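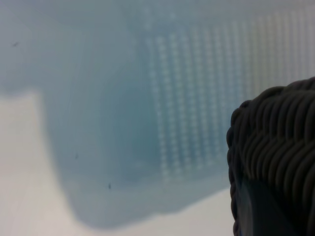

Pre-run check, wrist view grasping study, Estero cell. Goes with the method note on close-range grasp correction – the policy only gets the wrist camera for the last stretch, no overhead, so whatever is wrong with the wrist view ends up in the result. At this distance the blue plastic goes soft, dots and all, and the ribbed pad on the finger is the thing that's in focus. Three small dark specks on the left are a lot sharper than the plastic they sit over. See items 4 and 5.

Marks: OK / FIX / HOLD. HOLD means no logging until cleared.

## A. Cell and arm

1. **E-stop, both buttons** – OK. Pressed each one with arm moving at slow speed. Stopped both times. Reset needs the key now, key is on the hook by the door.

2. **Speed cap in config** – OK. Was still on the demo setting from the visit. Put back to the study value before power up. Please check this one first next time, not second.

3. **Floor tape and gate switch** – FIX. Tape is lifting at the corner by the rack. Gate switch works but you have to push the gate the last bit. Not a hold, but don't walk off and assume it latched.

## B. Wrist camera

4. **Lens and cover window** – HOLD, then OK. Specks look like dust or small marks on something near the lens. Wipe cover window with the dry cloth only, no spray. Take a new still against the white surface after wiping and compare. If a speck is in the same spot in both, it's a mark and the window gets swapped. Write down which.

 Why this matters more than it looks: in the September batch we ran the correction step with and without masking fixed spots, and the masked version gave steadier lateral corrections on plain parts. On plain smooth plastic there isn't much else for the network to hang on to.

5. **Focus** – OK as is. Do NOT refocus for the object. Focus was locked before the first logged trial and all 681 logged grasps use it. Changing it now means the old and new trials can't go in the same table. Blurry object at contact range is a known condition of the study and goes in the limits section.

6. **Exposure locked** – OK. 3000 on the shutter setting, auto off. Auto came back on by itself after the driver update, so check after any restart.

7. **Cable at wrist** – FIX. Strain relief is loose again. Rotate joint through full range and watch the loop, it should not touch the finger mount. Zip tie for today, proper clip is on the Prullon order.

## C. Gripper

8. **Pads seated** – OK. Tug test on each. Ribbed pads only for this study, the flat ones are in the drawer and stay there.

9. **Pad wear** – OK, watch it. Run a gloved thumb across the ridges, feel for torn or flattened ones. Swap pads as a pair, never one. Log the trial number where you swapped.

10. **Grip force** – OK. Set at 30 in the controller, checked against the gauge. Gauge zero was off, re-zeroed, repeated. Second reading good.

11. **Open/close timing** – OK. Watch for lag on close. The grasp label is written on the close command and not on contact, so lag shifts the label. Nic Aodha baseline does it the other way, keep that in mind before comparing numbers, and dont quote their column next to ours without the footnote.

## D. Data and trial setup

12. **Disk space** – OK.

13. **Clock sync, arm to camera** – FIX. Drifted over lunch. Restarted sync at 2:30 and it held. If it drifts past the limit mid-batch, stop the batch. Do not patch timestamps after.

14. **Object start pose** – OK. Randomizer seed written on the sheet. No nudging by hand once the trial starts, even when it's obviously going to miss. Misses count. We threw out 2 trials last batch for exactly this.

15. **Success rule** – as in the Allisex protocol: lifted clear, held, set back down. A slip during set-down is a fail. There was some argument about that but the protocol is the protocol, and chaging it halfway would make the ablation useless.

16. **Stills saved** – OK. One wrist still before close for every trial, pass or fail.

## Still open

- New cover window if the marks don't wipe off
- Wrist cable clip
- Tape by rack
- Gate latch, needs someone with a file
- Masked vs unmasked rerun on textured parts – so far only plain ones done, so the result can't be stated for both yet
- Move item 2 to the top of the sheet

Cleared for logging once 4 and 13 are initialed. 7 can run on the zip tie for today only.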